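About > Who we are

Search this site
Enter a poem, play or keyword
Go

About Cisside

Cisside teaches senior English to students in Years 10, 11 and 12. We run small classes on weekday afternoons, read drafts by post and by email, and put out a modest set of study notes. We have been sceptical of most tutoring since before we started doing it, and we would like to explain why before you pay us for any.

Most of what is sold to English students is a promise. Memorise this bank of quotations, follow this paragraph recipe, add these impressive verbs, and the marks will come. We have read a great many essays built that way. They all sound like the same tired person. The poet "utilises" a metaphor, the metaphor "effectively conveys" a theme, the theme is "still relevant to modern society", and at no stage has anyone been caught reading the poem. Markers know it when they see it and so, after a fortnight here, do our students.

We doubt that a formula can teach somebody to read. We doubt that a student needs to know 21 poetic devices by their Greek names, though we will teach the handful that earn their keep. We're especially doubtful about model answers. A model answer shows you what somebody else thought once they had finished thinking, and the messy part that came before, which is what a student needs to learn, has been tidied out of it.

What we do

A Cisside class has no more than seven students in it. We've been told this is poor business and that may be right. Classes go for 78 minutes, an odd number left over from an old room booking that had to end before the choir came in. We tried an hour and then an hour and a half, and went back.

The first part of every class is reading aloud. Teenagers hate it for the first couple of weeks. We do it anyway, with everybody taking a turn, and a line that makes no sense on the page will quite often give itself up when a person has to decide where to breathe. After that comes talk, then writing by hand, then more talk about what has been written. Phones go in bags.

There is homework. It is usually one page. We would sooner see one page a student has crossed out and argued with than four that came easily. 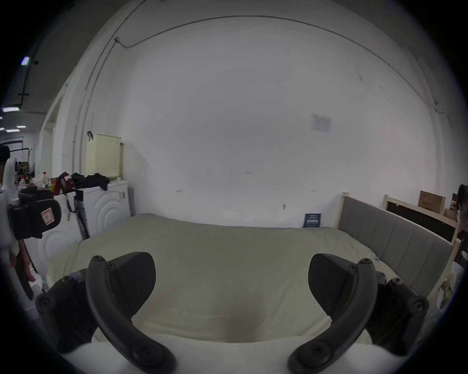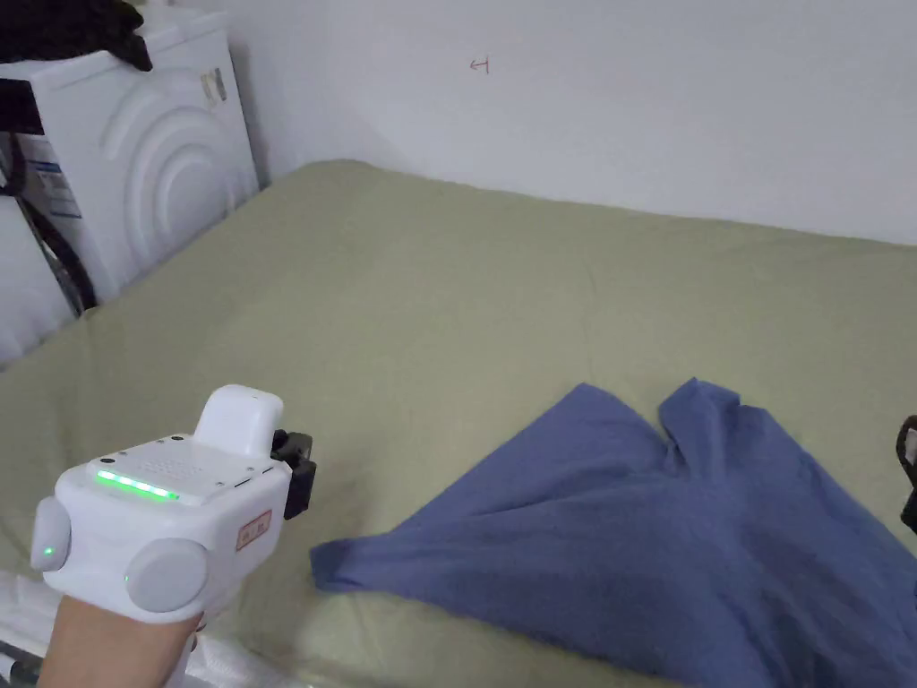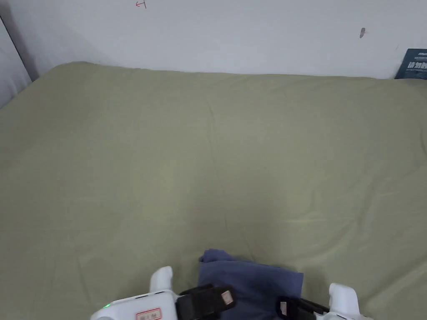 Our postal and email reading service is called Skuletti. You send a draft, we send back comments within 10 days. We don't rewrite sentences and we don't supply a grade. Parents ask for the grade more than students do, and the answer is the same for both: we aren't the ones marking it, and a number from us would be a guess with a tick beside it. What you get is a list of the places where the argument stopped making sense to a patient reader, and a question or two for each. Some people find this annoying. They are welcome to go elsewhere and a few have.

The study notes are published under the Trasow name. There are notes on war poetry, on two or three of the plays that never seem to leave the syllabus, and on writing about unseen poems. They are short. Each one ends with a page of things we are unsure of, including lines we've taught for years and still can't settle. Booksellers have asked us to drop that page. We've kept it.

What about results?

You'll notice there are no percentages on this site and no photos of beaming students holding certificates. We could put some up. Plenty of our students do well. Plenty of them would have done well with a library card and a decent night's sleep, and we have no honest way to tell you which ones. A tutoring company that claims it can separate its own effect from a student's teachers, family, effort and luck ought to be asked how. We have asked a few. The replies were mostly brochures.

We can tell you what we see in the room. Students who stay for a couple of terms tend to write shorter sentences. They quote less and look harder at what they quote. They get more willing to say that a poem is dull or that they don't follow the third stanza, and from there a good essay is at least possible. Whether that shows up in a final mark depends on the paper, the marker and the day.

On computers and the writing of essays

We get asked about this every week now. Our view is dull. An essay is set so that a student will spend some hours thinking about a book. If something else does the hours, the student has a document and has missed the thinking. We don't run drafts through detection software either, having little faith in it. We ask the student to tell us about their second paragraph without looking at it – most of the time that settles the matter in under a minute.

Who teaches here

All our tutors have taught in classrooms, and most still do. None of us is paid by the number of students we sign up. We are also not experts on every text. If your school has set something we haven't read, we'll say so and ask for time to read it, or tell you to save your money.

Fees, and when not to come

Fees are paid by the term and are listed on their own page, with nothing extra for photocopying. If your exam is a month off and you've not yet opened the novel, please don't enrol. Read the novel. A tutor at that point is an expensive way to feel busy.

If you are still interested, sit in on a class first. Visitors are welcome on Friday afternoons during term, with no charge and no follow-up phone call. Bring whatever you are studying and expect to be asked to read some of it out.

Recent from the notes desk
Must a poem have a message?
Against the word "utilises"
Rhyme you only notice the second time
Trasow notes: unseen poems, corrected pages
Skuletti drafts: how to send handwritten work
Term fees and class times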